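The Plulisico Lending Shelf: Your Questions

Hi, I'm Melina Zacharopoulos, and I lend books out of my front room on Breathnach Road in Tetness. I get the same questions at the door and in my inbox over and over (which I don't mind, but my tea gets cold), so I've put the answers on one page. Last updated September 6, 2026.

What is the Plulisico Lending Shelf?

It's my own books, plus a lot of other people's, and you can borrow them. Plulisico was the name of the boat in a story my grandmother used to make up for us at bedtime, a different story every night and always the same boat. When I needed a name for the sign-up sheet it was the first thing in my head, and now it's on the tote bags so it's staying.

Do I have to live in Tetness?

No, but you do have to be able to get the book back to me. I have a few readers over in Killberg who come by when they're in town for the market, and that works fine. If you're just visiting for a week, please borrow something short!

How much does it cost?

Borrowing is free. I ask for a $5 deposit the first time, and you get it back whenever you decide to stop. A few people have told me to keep it, and that money goes on book tape and glue and the occasional replacement when a paperback gives up completely.

How many can I take at once?

Up to 4. Picture books count as one no matter how tall the pile is, within reason, and I'll be the judge of reason.

How long can I keep them?

Five weeks. If nobody's waiting, just send me a note and I'll give you more time. If somebody is waiting, I'll write and tell you, and I'd love to have it back within a few days of that. I don't charge late fees. I tried it one winter and hated asking people for quarters.

What kind of books do you have?

All sorts. There's a lot of mystery, because that's what people give me, and a lot of cooking, because that's what I buy. Gardening is strong, poetry is better than you'd expect, and the science fiction corner depends entirely on whether one particular family has remembered to bring theirs back. I also keep books in other languages. Greek, naturally, a good bit of Spanish, some Polish and some Chinese.

Boxed sets and anything with a fancy cover get handled a little more gently than the thrillers. Those I'd ask you to carry home in a bag, especially if it's raining, and to keep away from the bath. You know who you are.
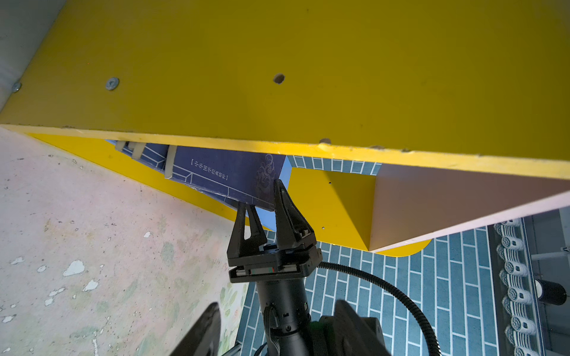 Dark blue and white under the yellow board.

How do I find anything?

By asking me, mostly! I shelve by color of mood, which made perfect sense when I started and makes less sense every year. Cheerful books are by the window, sad ones are near the radiator, and anything I'd call "bracing" is by the door. There's also a paper list in the blue binder, sorted by author the normal way, and I update it whenever I have a quiet evening. If a title has a pencil star next to it, that means I've read it and have opinions.

If you're hunting for something in particular, write to me before you come over. I can usually put my hand on it in a minute or two when the room's empty, and it takes me forever when three people are talking to me.

Can I reserve a book?

Yes. Reply to the newsletter or leave a slip in the jar with your name and the title. I'll hold it for you for 12 days once it comes in. After that it goes to the next person, and please don't feel bad about it, just put in another slip.

Do you take donations?

I do, gladly, but ask first. I have room for 100 more books at the very most and then I'll be sleeping standing up. Things I'd always say yes to:

Mysteries in large print
Children's books in any language, even with a bit of scribbling
Cookbooks that have been used (I love a stain on a good page)
Short story collections

Things I have to turn down, even from lovely people: encyclopedias, tax guides, computer manuals, and anything that smells of basement. The smell moves from book to book. I lost a whole row of gardening titles that way and I'm still cross about it.

What if I lose or damage one?

Tell me. It happens, and I've dropped my own books in the sink. If it's an ordinary paperback I'll probably wave it away. If it's something I can't easily replace, we'll work it out together, and I might ask you to keep an eye out for another copy when you're in secondhand shops. One reader spent most of a year looking for a bread book her puppy had eaten, and she found it, and the copy she brought me was nicer than mine had been.

Please don't try to mend things yourself with regular sticky tape. It goes yellow and crackly and takes the paper with it when it comes off. Bring me the pages, even loose, and I'll see what I can do.

Do you have books for people learning a language?

Yes, and this is the part of the shelf I'm proudest of. I've got graded readers, a few dictionaries that are heavy enough to stop a door, and some books that are just nice to look at while you're still working up to reading them. I'm a firm believer in that last kind. I borrowed a Portuguese novel for ages before I could read a page of it, and having it on the nightstand kept me going to class.

The Chinese titles come up a lot. I can't read them, so I can't tell you whether a given one is too hard for you, and I'd be guessing if I tried. What I can do is let you sit down with it at the table for a while and see how you get on with the first page. Take your time. There's a lamp and a decent chair, and if you'd like to copy out characters from a cover or a title page for practice, please use your own notebook and a pencil, never a pen. I find the covers worth a good look all by themselves, with the white lettering and the dragon.

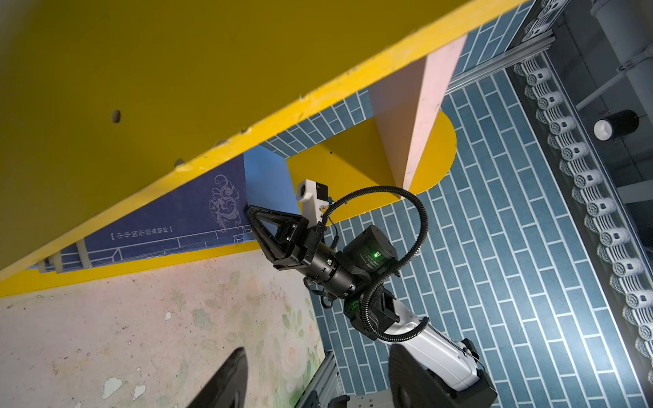
Can I bring my kids?

Please do! The low shelf is theirs and they can pull out whatever they like. I'd rather have sticky fingerprints than a kid who's scared to touch anything. The only rule is that the cat gets left alone when she's in the armchair. When she's on the floor she's fair game and she knows it.

Do you run a reading group?

Sort of. A handful of us meet over soup once a month, and we all read whatever we want and then talk about it. I tried the kind where everyone reads the same book and half of them didn't finish and felt guilty, me included. If you'd like to come, tell me ahead so I make enough. The soup is nearly always lentil. In September we'll be outside if the weather holds, so bring a sweater.

When are you open?

Afternoons, when the green lantern is lit by the gate. If it isn't lit I'm out or I'm asleep, and you can leave returns in the wooden crate on the porch. Put the lid back on tight, because the rain comes sideways up our road. Please don't leave donations in it, even really good ones — I need the space for returns.

Can I write in the margins?

In pencil, and only if it's interesting. I've had some wonderful notes come back to me. There's a long argument going on in the back of one of the sea stories between two readers who've never met, and I check on it every time it comes home.

How do I sign up?

Come by with your deposit and something that has your address on it. I'll write you a card, you choose your books, and off you go. If you'd like the newsletter, put your email on the sheet as neatly as you can manage, because I've been sending one poor person's copy nowhere for months and I can't tell if that letter is an a or a u. If it's you, please stop by and fix it!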